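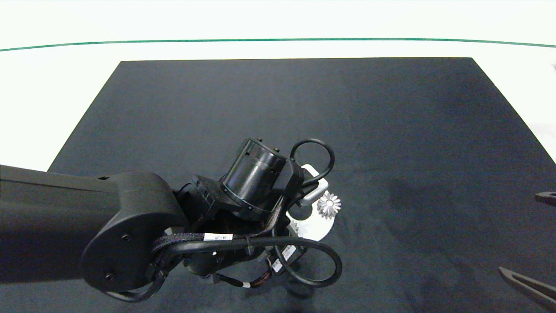 Head cam view, gear and bracket task, dark mat.

Prorura student robotics club: gear handling set, README

Last edited 2nd March by Nazar. Still a draft, fix what you see.

What it is
Teleop recordings from the club's two-arm bench. 470 episodes kept, 43 thrown out (dropped parts, cables snagged, one person leaning on the table). Small metal and plastic parts, always over the dark mat. Colour video from the head cam plus joint positions.

Who
Yatziri Tlapale - driving, most of the episodes
Socorro Ospina - driving, labels
Nazar Horobets - scripts, this file
Milagros Huenchumán - bench wiring

Folders
raw/ straight off the recorder, don't edit
clean/ trimmed start and end
labels/ one csv per session, 31 in total
scripts/ loader and plotter. Run check.py first

Labels
pick, pass, place, fail. "Pass" means arm to arm. If the part touches the mat in between its a fail, even if you got it back.

Known problems
- Sessions 1 to 7 have no gripper force. Logger was off.
- Shiny gears blow out under the bench lights. Exposure locked after that but a few are still bad
- Wrist cables get in front of the part on some grasps, left arm mostly. Don't label from one frame, scrub forward.
- Timestamps drift a bit on the long episodes. Pascual is looking at it

To do
Recieve the new brackets and re-record the place task. Split train/test by session, not by episode. Everything frozen in May for the club demo, so ask before you rename anything.

Questions: Nazar, or write on the whiteboard in the bench room.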